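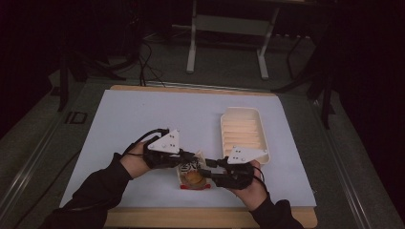

Paper food container and ribbed tray on the packing surface.

Lotitz publishes packing bench specification for small bakery counters

11 March 2024 - Lotitz, the food service equipment supplier, has published a bench specification for bakeries and takeaway counters that pack single items by hand. The document, titled Diltevier, sets out the work surface, the tray position and the order of handling for buns, rolls and small pastries sold in open paper containers. It is available to trade customers now and will apply to all new Lotitz counter installations from April.

The specification covers counters where one person packs and hands over. It does not cover boxed cakes, sliced bread or hot food sold by weight, which remain under the existing Lotitz guidance.

Work surface

Diltevier calls for a pale, smooth board laid over a fixed wooden platform. The board is a separate part. It lifts off for washing and is replaced when the surface becomes scored. A margin of the platform is left exposed along the near and far sides so that the board can be gripped and lifted without tools. Boards must not overhang the platform on any side.

A light colour is required. In trials at the Sulemana bakery counters, staff found crumbs, seeds and grease marks sooner on a pale board than on the dark one it replaced, and wiped down more often as a result. Patterned boards are excluded from the specification for the same reason.

Lighting should be even across the board. Spot lamps directed at the packing position are not recommended, as they throw the shadow of the packer's hands onto the container.

Tray and container positions

The tray stands to the right of the packing position with its long side running away from the packer. It is shallow, with rounded corners and a raised rim, and the ridges inside run crosswise. Lotitz specifies a ribbed base in preference to a flat one: the underside of a bun touches the tray only along the ridges, and loose crumbs collect in the grooves below.

The paper container is placed in the middle of the board near the front edge, between the hands. It is opened and stood upright before the item is brought to it. The item is set in with its top facing up and is not pressed down. Containers with a folded base should be checked for a flat stand before filling - a base that rocks on the board will also rock on the customer's table.

Left-handed staff may reverse the tray position. The container position does not change.

Trial results

The layout was tested at 8 Sulemana counters over 22 working days. During the trial 3784 items were packed, of which 363 were repacked before handover. The most frequent cause of repacking was a container that had not been fully opened, followed by an item placed on its side. Repacking was recorded by the counter staff on paper sheets and checked at the end of each shift.

The second cause fell away once the tray was turned so that its long side ran away from the packer. With the tray laid across the board, staff had been reaching over the container to get to the far end, and sleeves were catching the side panel.

"Most of the work went into where things stand," said Kojo Kwofie, who led the bench project at Lotitz. "We moved the tray several times before the counters were happy with it. The board was settled early and the container position hardly changed from the first draft."

Kwofie added that the repacking figure would be measured again after the first installations. "We would like it lower. Opening the container properly is a training point, and the next issue of the document will say more on it."

Availability

Boards and trays made to the specification will be supplied by Clultari, which holds stock in two board sizes. Existing Lotitz platforms can be used without alteration provided the top is level and free of fixings. Customers with older platforms should measure the top before ordering, as the corner radius differs between models.

Printed copies of Diltevier are supplied with each new counter. Trade customers may request further copies, including the wall sheet for the packing area, from their usual Lotitz contact.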